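January
Manolis Deligiannis

Bin cell, grasp aborts near the front wall - still open, but much happier than it was

OK so I'm picking this ticket back up after the weekend, and I'm going to write down everything I did, because half of what I learned last time lived in my head and then fell out of it.

Quick recap for anybody at Jarkau who's just joining. The cell was picking fine all through the fall, and then we started getting aborts whenever the arm went after something lying close to the front wall of the bin. Same message every time: wrist torque over limit, move canceled, arm backs off and sulks. Items in the middle of the floor? No trouble at all. I pulled the log on Sunday night (yes, I know, I was bored) and out of 2,060 attempts we had 92 aborts, and almost every one of them was on the front strip.

My first guess was the bin creeping. We'd had that before, when one of the clamps worked itself loose and the whole thing slid toward the operator side a hair at a time. So I put pencil marks on the wood at both front corners, snugged the two clamps back up and ran it for an hour. The bin stayed exactly on the marks. I was kind of disappointed, that would have been such an easy fix!

Second guess was the bin position in the software. I jogged the arm down to all four corners and compared with what we have saved. Left side good, right side good, back good. The front wall was off, and by enough to matter. The old bin had straighter sides, and when we swapped in this one I only re-taught the rim. The front wall slants, so down at the floor there's less room than the planner thinks there is. That one's on me. 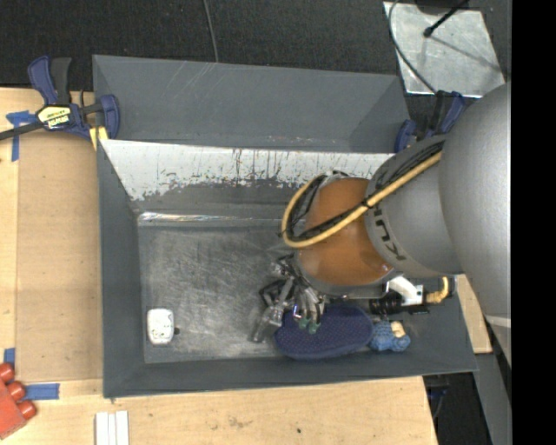
So I re-taught the front wall with extra points low down, saved it as a new bin model and named it Eltitz so it sorts away from the old one. Please use that one! The old file is still on the controller and it still loads by default if you restart from the pendant. I'll fix the default once I've got the okay from Jeon, they own the startup script.

Then I ran it again and the aborts dropped way off, but they didn't go to zero. I got two in the afternoon run, both with the wrist turned far over, and that made me go look at the cable. The yellow one along the wrist has to have enough slack to follow the last joint, and if it's tied too tight it pulls back and the torque reading climbs even though the gripper isn't touching a thing. I did a slow wrist sweep with nothing in the fingers and watched the number on the pendant. Sure enough, it rises toward the end of travel in one direction and stays flat in the other.

I cut one tie, gave the loop a little more room and tied it again, not so tight this time. The sweep is a lot flatter now. Don't go crazy with the slack though - if the loop hangs low it can catch on the bin rim on the far left picks, and Ekus already sold us one replacement cable this winter.

Last run of the day was 789 attempts on the new bin model with the looser cable. No aborts at the front wall. I'd like to see it do a full night before I get excited.

Still to do:

- change the default bin model (waiting on Jeon)
- check the green fingertips for wear, I never got to it
- tighten both clamps before the overnight run, even if they feel fine
- repeat the wrist sweep in the morning when the arm is cold

Leaving this open. If it aborts overnight, please don't clear the message before I get in, I want to read the joint angles off it first. I'm in at 7.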